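**Clavadach, 29 Oct 2021.** Hi all, we've got news! Today Brilance is putting out its good practice guide for two-arm garment handling, free to anyone who wants it. I wrote most of it with our friends at Rajput, and it runs to 28 pages (sorry, I did try to cut it).

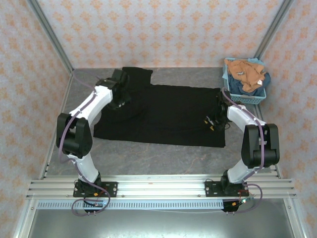 The big rule is that both arms share one stop circuit. Halt one and you halt the other, even when there's a shirt between them. We also ask for a cable check before every shift and a written log of every dropped garment.

Grip gets its own chapter, and it's my favorite!
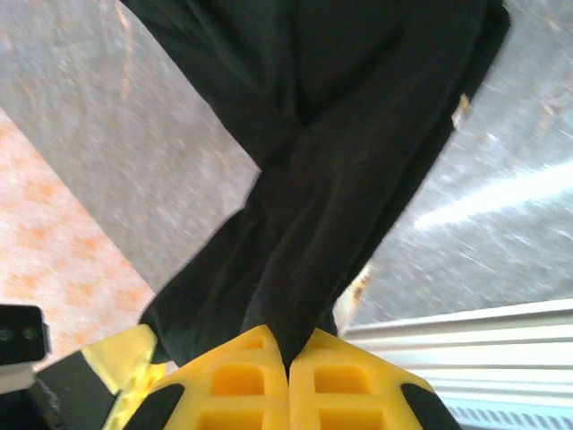 Pads should be inspected every 4000 cycles, and fingers swapped in pairs. Skinimau is already training its crew on the draft, and their 63 comments made it a much better read. Version 2 is planned for January, so please write in and tell us what we missed.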